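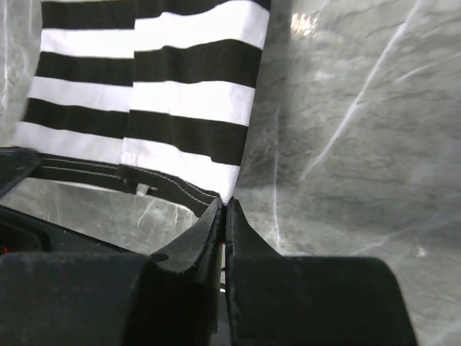

Ticket 668: Striped tops, folded width off, stripes out of line at the side fold
Product line: Fevula sleeveless knits
Opened by: Primo Lombardi, Prarnano returns desk
Assigned to: Tullio Tedesco, folding and presentation
Status: Closed, one item carried over
Opened: September 14, 2025

Problem as reported

Striped sleeveless tops folded to the Gentile shelf card come out wider at the hem than at the shoulder. On wide-stripe styles the bands on the folded side panel sit higher than the bands next to them, so the fold looks crooked from the front of the shelf. Plain tops folded to the same card are fine. Idby sent back 11 pieces in August with the note "refold, stripes uneven."

Environment

Smooth table with a gray marble pattern. Shelf card used as the width gauge, no folding board. Tops arrive steamed and are folded face down unless noted.

Checks

1. Card size. Measured the card against the master. Same size. Ruled out.

2. Garment cut. Laid a wide-stripe top flat with no folds and compared the left and right side seams. Bands meet at both seams within 3 mm. The cut is not the cause.

3. Hem pull. Lifted one top by the hem and set it down again. The knit stretched where it was held and the hem took on a slant. Setting the hem down first and smoothing toward the shoulder removed most of it. Partial cause.

4. First side fold. Tried on the top with narrow wavy stripes in black, navy and orange-tan. With the left side turned in as one long narrow panel, the shoulder strap has to be held flat while the lower part is brought across. When the strap is left free it rides up and takes the panel with it. The wavy pattern hides the error, so this style never shows up in the complaints even though the fold is off by the same amount.
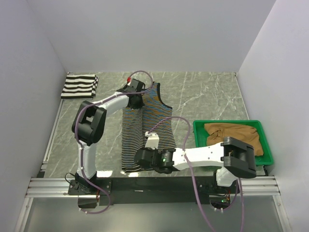 5. Binding tension. The armhole and neckline bindings are firmer than the body knit. If the fold line runs across the binding at an angle, the body shifts and the binding stays where it was. Checked on a top with close black and white stripes and a solid black binding. Laid flat, the binding takes a gentle S-curve and the stripes next to it begin to slope.

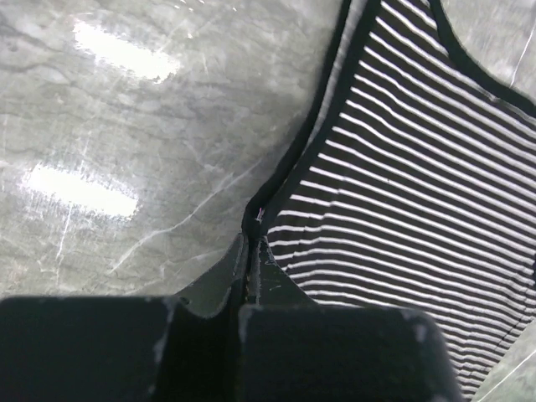
Pulling on the binding to straighten it makes the slope worse. The correction is to pat the body fabric toward the binding with a flat hand until the stripes level out, then fold. Repeated five times on the same piece with the same result.

6. Table surface. Suspected the gloss finish was letting the knit slide. Put a cotton sheet under the top and repeated check 4. Strap still rode up. Sheet removed. No change to the table needed.

Cause

Two faults adding together: hem stretched during handling, and strap left unheld during the first side fold. The narrow-stripe and wavy-stripe styles have both faults too, but the eye does not catch them at shelf distance.

Fix

Lay the top flat with the hem straight and facing the front of the table. Straps untwisted, neckline away from you. Level the stripes by patting before any fold is made. Hold the strap at the shoulder, turn the side in, match the band edges at the hem first and at the armhole second. Repeat on the other side. Do not lift by the hem.

Waiting pieces stay in the tray to the side and are brought over one at a time.

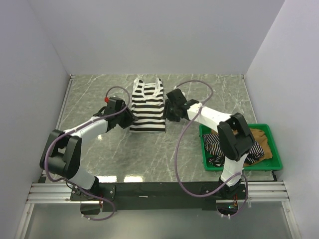
Striped tank top flat with the hem to the front, clothing in the green tray at right.

Comments

Lombardi: Does the order matter, hem then armhole? Returns has been doing armhole first.

Tedesco: Yes. Armhole first leaves the whole error at the hem, and the hem edge is what faces out on the Idby shelves. Hem first leaves 5 mm or less at the armhole, and the last fold covers it.

Lombardi: Refolded the August pieces this way. Three still show a step at the hem. All three were hung by the hem on clip hangers before they reached us.

Tedesco: Those need steaming flat before another refold. Folding will not take out a stretched hem. Moving the clip hanger question to its own ticket and closing this one. Gentile card stays as it is, with the strap hold added to the back of the card at the next reprint.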